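About Pluvari

Hello, and welcome! I started Pluvari with one round glass table and far too many opinions about where to put it.

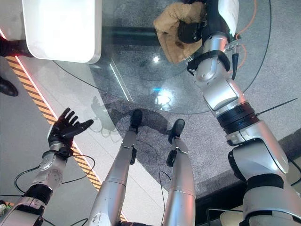 I love glass tops because you still get to see your floor through them, so a small sitting room doesn't feel so stuffed (and a plain grey carpet suits them nicely!). These days I've got 213 tables on the books, from little Miken side tables to the big Horko ones, and prices stop at £350. Delivery is free within 10 miles of the shop. Pop in any time after 10, the kettle's usually on.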